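Silberbesteck reinigen: Was von den Hausmitteln zu halten ist

Wer nach Tipps gegen angelaufenes Silber sucht, bekommt nach wenigen Minuten Zahnpasta, Kartoffelwasser, Joghurt, Zigarettenasche und Cola empfohlen. Das meiste davon würde ich an kein Besteck lassen, das ich behalten will. Ein paar Dinge funktionieren, allerdings selten so mühelos, wie es die Anleitungen versprechen.

Zuerst: echt oder versilbert?

Vor allem anderen sollte man auf die Rückseite des Griffs schauen. Eine 800 oder 925 steht für massives Silber. Eine 90 oder 100 deutet auf eine Auflage hin, darunter sitzt meist Alpaka oder ein anderes unedles Metall. Bei versilberten Teilen nimmt jedes Polieren ein wenig von der Auflage mit. An den Auflagestellen der Löffel sieht man das zuerst, dort schimmert es irgendwann gelblich durch. Dagegen hilft kein Putzmittel mehr, auch wenn auf der Flasche »für alle Silberwaren« steht.

Messer sind ein Fall für sich. Die Klinge ist aus Stahl, der Griff oft hohl und verkittet. Der Kitt wird in heißem Wasser weich, und dann wackelt die Klinge. Messer also nie ins Bad legen, egal, was im Rezept steht.

Die Methode mit Alufolie und Salz

Sie ist der Klassiker und hat immerhin einen chemischen Hintergrund: Der dunkle Belag ist Silbersulfid, und das Aluminium hilft, ihn wieder in Silber umzuwandeln. So geht es:

Eine Glas- oder Keramikschüssel mit Alufolie auslegen, glänzende oder matte Seite ist gleichgültig.
Das Besteck vorher mit Spülmittel waschen. Fett auf der Oberfläche verhindert den Kontakt.
Die Teile so hineinlegen, dass jedes die Folie berührt.
2 Esslöffel Salz oder Natron darüberstreuen und mit 80 Grad heißem Wasser aufgießen, bis alles bedeckt ist.
Fenster auf. Es riecht nach faulen Eiern.
Nach ein paar Minuten nachsehen, abspülen, sofort abtrocknen.

»Nach 30 Sekunden wie neu«, liest man gern. Bei leicht angelaufenen Teelöffeln mag das hinkommen. Bei der Vorlegegabel meiner Großtante war nach drei Durchgängen die Fläche grau und stumpf, und polieren musste ich trotzdem. Dazu kommt, dass die Methode die dunklen Vertiefungen im Dekor mit auslöscht. Bei einem Perl- oder Rosenmuster sind die oft gewollt. Hinterher sieht der Griff flach aus, und rückgängig machen lässt sich das zu Hause nicht.

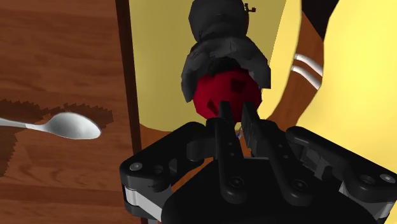

Raradach, Juni

Zwei Fertigprodukte habe ich ebenfalls ausprobiert. Das Tauchbad von Marwat arbeitet schnell, so schnell, dass mir dabei nicht wohl ist. Wer es benutzt, sollte die Teile kurz eintauchen, gleich herausziehen und gründlich unter fließendem Wasser abspülen. Stehen lassen, während man telefoniert, ist keine gute Idee. Das Poliertuch von Bustard ist langsamer und macht schwarze Finger, dafür sieht man, was man tut. Warum es doppelt so viel kosten muss wie ein anderes imprägniertes Baumwolltuch, konnte mir der Händler nicht erklären.

So poliere ich inzwischen:

Das trockene Teil auf ein gefaltetes Küchentuch legen, damit sich der Griff nicht verbiegt.
In Längsrichtung reiben, nicht im Kreis.
Für die Gabelzinken einen Baumwollfaden mit etwas Silberputzcreme nehmen.
Warm abwaschen, abtrocknen, fertig.

Zahnpasta bitte weglassen. Die Schleifkörper sind für Zahnschmelz gedacht, Silber ist deutlich weicher. Die feinen Kratzer sieht man erst schräg im Licht, und dann ärgert man sich.

Aufbewahren

Wilma Van Damme, von der ich einen Teil meiner Löffel gekauft habe, schwört auf ein Stück Tafelkreide in der Schublade. Ich habe es einen Winter lang versucht und keinen Unterschied bemerkt. Das heißt wenig, meine Schublade schließt schlecht. Sicherer ist, was Luft fernhält: Beutel aus Anlaufschutzstoff oder ein dicht schließender Kasten. Gummibänder haben beim Silber nichts verloren, sie enthalten oft Schwefel und hinterlassen dunkle Streifen. Zeitungspapier ist ebenso ungeeignet.

Am wenigsten läuft Besteck an, das täglich benutzt und gleich gespült wird. Nach Eiern und Senf nicht bis zum nächsten Morgen warten.

Und die Spülmaschine? Ziltier bewirbt seine Tabs als »silberschonend«. Für den Alltag mit robustem Besteck kann man es riskieren, wenn Silber und Edelstahl nicht im selben Korb stecken und die Maschine nach dem Programmende geöffnet wird. Meine Erbstücke wasche ich weiter mit der Hand.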